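Questions We Get About the Jarkport Hand Lettering Circle

Ekaette Mohammed started the Circle at her dining table, and I (Divya Nair, hello!) joined soon after and somehow ended up being the one who answers the mail. Last updated January 6, 2024.
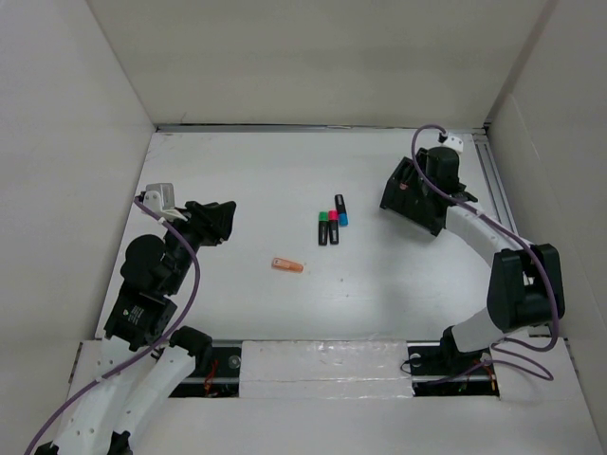

Most of the letters we get ask the same handful of things, so I've gathered them up here with the answers as I'd give them if you called me on the phone, which means they wander a bit. If your question isn't covered, write to us anyway. I like getting mail.

Do I need nice handwriting to join?

No, and please don't let that keep you home. Lettering is a lot closer to drawing than it is to handwriting. My own grocery lists are a disgrace, and my husband has come home with the wrong vegetable more than once on account of them, but I can letter a perfectly decent birthday banner if you give me an evening and a cup of tea. We start everyone with plain strokes and build letters out of those, so whatever you do when you're scribbling a phone number on an envelope doesn't matter much.

When and where do you meet?

We meet in the back room of the old Ostrowski bakery building in Jarkport, twice a month, at 7 in the evening. The bakery itself is long gone but the name is still over the door, so look for that and come in by the side entrance. The front one sticks. Sessions run for two hours, although the last half hour has a way of turning into chatting and packing up very slowly. There's street parking all along the block, and the lot behind the hardware store is free after 6.

What does it cost?

A single evening is $8, and that covers paper and the use of anything on the shared shelf. If you'd like to come regularly, the spring term is $31 and runs from March until the weather gets too nice for anyone to want to be indoors. Students pay half. If money is tight this season, have a quiet word with Ekaette and she'll sort it out with you, and it won't come up again.

What should I bring to my first evening?

Yourself, and your reading glasses if you use them (I forget mine constantly and there are usually a spare pair or two in the drawer). You're welcome to bring a project you have in mind, like a quote for a nursery wall or a sign for a yard sale, but it's fine to turn up with no plan whatsoever.

What kind of pens should I buy?

Please don't buy anything before you come! I say this with love, having once spent a whole birthday check on brush pens I didn't get along with. Try what's on the shelf first and see what suits your hand. Once you know, a few good ones will take you further than a giant set. Beginners tend to be happiest with a firm tip, which forgives a heavy hand, and then some of them move on to softer brush tips after a month or two, and some never do and make lovely work all the same.

My markers bleed through the paper. What am I doing wrong?

Probably nothing. It's nearly always the paper. Ordinary copier paper soaks ink up like a biscuit, and you'll get fuzzy edges no matter how careful you are. Look for something smooth and a little heavier. I'm fond of the Navetti pads, the ones with the cream cover, although they've gotten harder to find in town and I've taken to ordering a few at once. For practice, tracing paper over a guide sheet works beautifully and is kind to soft tips as well. And whatever you use, slip a spare sheet underneath. Ask me about my mother's tablecloth sometime.

Should I store markers flat or standing up?

Ekaette stores hers flat and so do I, and for double-ended ones it's really the way to go, so that the ink stays even between the two tips. Single-tipped ones can go in a jar with the cap down if you're short on drawer space. More than anything, push the cap on until you hear it click. We've lost more markers to lazy capping than to honest use.

Can a dried-out marker be saved?

Sometimes. With a water-based one, you can touch the tip to a damp paper towel for a few seconds, cap it, and leave it overnight lying down. It works perhaps half the time for me. If the tip is frayed as well as dry, I'd let it go, or keep it for those scratchy, half-dry textures that look so good on weathered signs. Alcohol markers are another matter and I'd check what the maker suggests before trying anything.

How long until I'm any good?

Oh, this one. I wish I could give you a date. What I can tell you is that 20 minutes most days will get you further than one long weekend a month, and that you should write the date on the back of every practice sheet and hang on to it. I have a shoebox full of mine. On discouraging evenings I take out the early ones, where my lowercase g looks like a dropped noodle, and I feel a good deal better.

Do you take left-handed people?

Gladly! Ekaette is left-handed herself and taught me most of what I know, which I then had to flip around in my head. Turning the paper makes all the difference. She sets hers at such a slant that it's nearly sideways, and she works from a little below the line so her hand doesn't drag through the ink. Come sit beside her and she'll show you.

Are children welcome?

From age 8 up, with a grown-up along. The younger ones get wiggly in the second hour, so feel free to leave at the break, and do take a cookie with you.

Is there room for me?

The room holds 30 and we have only once come near filling it, on the evening we did holiday cards. You don't need to sign up ahead for a regular session. Workshops are different, and for those we do ask for your name beforehand so we can cut enough paper.

Will you letter something for me, like wedding envelopes?

The Circle doesn't take on commissions as a group, but several members do, and I'm happy to pass your note along. Please give them plenty of time. Envelopes take longer than anyone expects, and people do have a way of adding cousins at the last minute. We do make the signs for the Miltaseck street fair every year, and if you'd like to help with those, we start sketching in March and would love the extra hands.

How do I get in touch?

Leave a note in the box by the side door, or use the contact form on this site, which comes straight to me. I answer most messages within a couple of days, a little slower when the grandchildren are visiting.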